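From: Colm Daly
To: gilmartin-residents list
Date: 28 September 2020
Subject: Re: [gilmartin-residents] Hard rubbish and the e-waste drop-off

Kimutai Biwott wrote:
> Hi all, the notice in the lift says hard rubbish is on again in November
> but it doesn't say whether TVs and computers can go out with it. Last
> time ours was left behind on the nature strip with a sticker on it and
> I had to carry it back up. Also does anyone know if the limit is per
> flat or for the whole block? We have a bookcase, a mattress and a
> couple of old laptops.
> Thanks
> Kimutai, flat 3

Hi Kimutai,

I rang the council on Friday and asked about most of this. The limit is per block, not per flat, because we're rated as a single collection address. We get two cubic metres, and they do measure it. If we go over, they take what fits and leave the rest for us to deal with. The bookcase and mattress are both fine, but the mattress has to be booked separately and needs to be kept dry, so please don't put it out the night before if there's rain about.

Nothing with a plug or a battery goes on the nature strip. That's what your sticker was for. E-waste has to go to the transfer station, where it's free for households. The woman I spoke to said to go in by the second gate, past the green waste, and to have something with your address on it. They're shut on public holidays.

For anyone who can't get out there, Astora run a pick-up for $3 an item. I used them for a printer last year and they turned up when they said they would. Flurno used to do the same thing but their number rings out now. 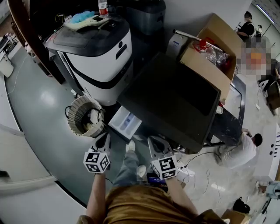
Laptops and phones should be wiped before they go, and it's worth pulling out any batteries that come out easily and taping over the ends. Cables can go in the same load. Everyone seems to have a few draped over a basket somewhere, and the transfer station has a cage just for them. Large flat panels are better laid on a blanket in the boot than stood up against the seat – the bloke at the gate told me he sees a lot of cracked ones. Drawers from old furniture count as hard rubbish, so they come out of our two metres.

I'm happy to do one run in the ute on a Saturday if people let me know what they've got. Reply to me off list with your flat number and a rough size. I can't take fridges, and I can't take paint, which goes to a different site altogether.

I'll book the mattress once I know if there's more than one.

Colm
flat 2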